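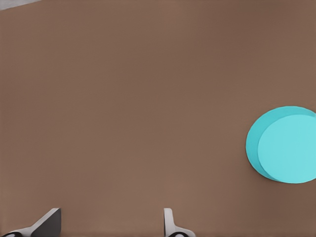

Abbildung 1: Simulierte Ansicht aus der Perspektive des Greifers. Die Finger sind geöffnet, der zylindrische Körper liegt angeschnitten am rechten Bildrand.

3.2 Erhebung der Demonstrationen in der Simulation

Wer schon einmal versucht hat, einer lernenden Steuerung das Greifen beizubringen, wird vermutlich bestätigen, dass die meiste Zeit in die Beispiele fließt, aus denen das Netz am Ende lernen soll, und dass die Arbeit am Netz selbst daneben fast bescheiden ausfällt. Auch uns ist es so ergangen, und wir möchten die Erhebung deshalb etwas ausführlicher schildern, als es in vergleichbaren Arbeiten üblich ist. Der Datensatz, den wir im Folgenden Laxdal nennen, entstand vollständig in der Simulationsumgebung Barnulia. Er umfasst 605 Demonstrationen einer einzigen, bewusst schlicht gehaltenen Aufgabe: Der Greifer soll sich einem flachen Zylinder nähern, ihn fassen und von der Tischfläche abheben.

Die Demonstrationen wurden von Hand gesteuert. Cúc Ngô und Teun Segers teilten sich den größten Teil der Sitzungen, Yara Obeidat kam im April hinzu und übernahm vor allem jene Anfangslagen, bei denen der Zylinder weit außerhalb der Bildmitte liegt. Gesteuert wurde ausschließlich nach dem Bild der mitgeführten Kamera, also nach genau der Ansicht, die später auch dem Netz zur Verfügung steht. Das war anfangs mühsam - man wünscht sich in solchen Momenten sehr eine zweite Ansicht von der Seite -, doch wollten wir vermeiden, dass in die Bewegungen ein Wissen einfließt, das sich aus den Eingabebildern gar nicht gewinnen lässt.

Wie wenig eine solche Ansicht mitunter hergibt, zeigt Abbildung 1. Vom cyanfarbenen Zylinder ist nur der linke Teil zu erkennen, und zwischen den beiden Fingern liegt nichts als die braune Tischfläche. Für einen Menschen ist die Lage trotzdem sofort klar: Man fährt nach rechts, bis der Körper ganz ins Bild rückt, und kümmert sich erst dann um die Ausrichtung. Gerade diese suchende erste Bewegung fehlte in unserer frühesten Sammlung beinahe völlig, denn dort lag der Zylinder stets bequem in der Nähe der Bildmitte. Ein darauf trainiertes Netz verhielt sich entsprechend ratlos, sobald der Körper an den Rand geriet; es senkte den Greifer dann gern an Ort und Stelle ab und schloss ihn über der Tischfläche.

Wir haben die Anfangslagen daraufhin neu verteilt. In 251 der 605 Demonstrationen schneidet der Bildrand den Zylinder zu Beginn an, in den übrigen ist er vollständig sichtbar. Den Fall, dass er anfangs überhaupt nicht im Bild erscheint, haben wir nach längerer Diskussion ausgeklammert. Signe Toft hatte dafür geworben, ihn aufzunehmen, und wir halten ihren Einwand nach wie vor für berechtigt, denn in einer wirklichen Werkstatt wird niemand garantieren, dass das Werkstück schon im Blickfeld liegt. Ein gedächtnisloses Netz, wie wir es hier verwenden, wäre damit allerdings überfordert gewesen, und so bleibt diese Frage einer späteren Arbeit vorbehalten.

Bei der Gestaltung der Umgebung haben wir uns zurückgehalten. Die Tischfläche trägt keine Maserung und keine Markierungen, die Beleuchtung ist weich, und der Zylinder hebt sich farblich kräftig vom Untergrund ab. Uns ist bewusst, dass dies die Aufgabe erleichtert. Es hatte aber den angenehmen Nebeneffekt, dass sich Fehler im Verhalten recht eindeutig auf die Verteilung der Bewegungen zurückführen ließen und wir nicht lange über den Einfluss von Texturen rätseln mussten.

Nach jeder Sitzung wurden die Aufzeichnungen von einer zweiten Person durchgesehen, die an der Steuerung nicht beteiligt war. Verworfen haben wir auf diesem Wege 67 Durchläufe, zumeist wegen langer Pausen mitten in der Annäherung oder weil der Zylinder beim Zufassen weggeschoben worden war. Sie sind in der oben genannten Gesamtzahl nicht enthalten. Durchläufe mit kleinen Korrekturen haben wir dagegen gern behalten, auch wenn sie auf den ersten Blick etwas unbeholfen wirken - ein leichtes Zurücksetzen, ein zweiter Anlauf beim Ausrichten. Hjalti Brøndum konnte in Vorversuchen mit dem Lernverfahren Nondano beobachten, dass ein Netz ohne solche Beispiele aus einer einmal eingetretenen Abweichung kaum zurückfindet.

Für die Auswertung in Abschnitt 4 wurden weitere 100 Anfangslagen erzeugt, die in keiner der Demonstrationen vorkommen. Auch sie enthalten Fälle, in denen der Zylinder nur teilweise sichtbar ist, und wir weisen die Ergebnisse für diese Fälle gesondert aus.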